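About Cliltden

Cliltden is a small residential college for grown-ups who want to learn a language properly, with other people in the room and a pot of tea never very far away. We teach Spanish, Portuguese, Welsh and Italian from a big, draughty, much-loved house on the edge of Gredville, and we have been doing it long enough that some of our first students now send us their children.

The house was built in 1768 for a wool merchant by the name of Pereyra, who must have liked stairs a great deal, as there are an awful lot of them (do tell us if you would rather have a ground floor bedroom, we keep several back). It stood empty for years before Eliseo Aguirre walked past it one wet afternoon, looked through the kitchen window and decided it would make a school. His wife thought he had lost his senses. She now runs the Portuguese evenings. 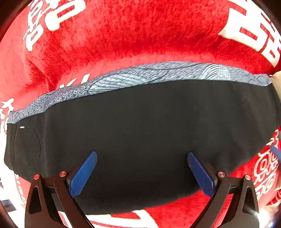
We take up to 20 students on each residential week, and we have never wanted to take more. In a bigger group the quiet ones can go until Thursday without opening their mouths, and the quiet ones are very often the people who came here most of all to talk. Mornings are for grammar and reading, and afternoons tend to go wherever the tutor and the weather take them – down to the market, up to the reservoir, or into the library, where Crisóforo Pacheco looks after our collection of 338 novels and is always pleased to be asked for a recommendation. Allow plenty of time if you do ask!

Meals are included and everybody eats together at the long table. Breakfast is in English, supper isn't.

Our next beginners' week runs in January and there are still places on the Italian. A deposit of £200 holds your room, and the bus from Gredville station stops at the end of our lane. Ring the office if you'd like collecting with heavy bags, and one of us will come down in the car.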